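Keeping an old desktop going
August 28, 2024

I have used desktop computers for 20 years and have never bought one new in a store. The current one came from Oberholzer, a small shop near the train station that sells office machines after the leases run out. It cost me $142.

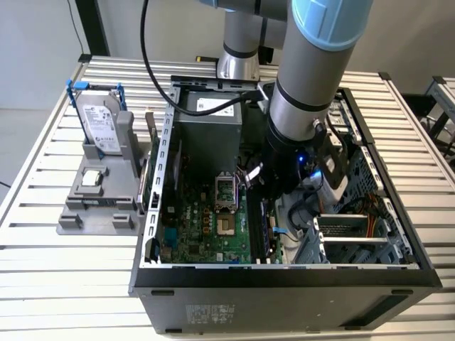 The price is only part of it. I like knowing what is in the thing and being able to get at it with one screwdriver. Last winter the power supply went, and I had a used one in by dinner.

Memory is the cheapest fix. I went from 8 GB to 16 and stopped thinking about a new machine for a while. After that I put in a solid state drive and moved my files over – 904 folders of photos, most of them badly named. The copy ran overnight.

What I haven't sorted out is backups. I tried Voreo for a month and it kept skipping files with accents in their names. Now I copy everything by hand to an outside drive on the first of the month, when I remember.

The fan has started to rattle again in the mornings. Oberholzer wants $20 for a new one, so I'll probably walk over there next week.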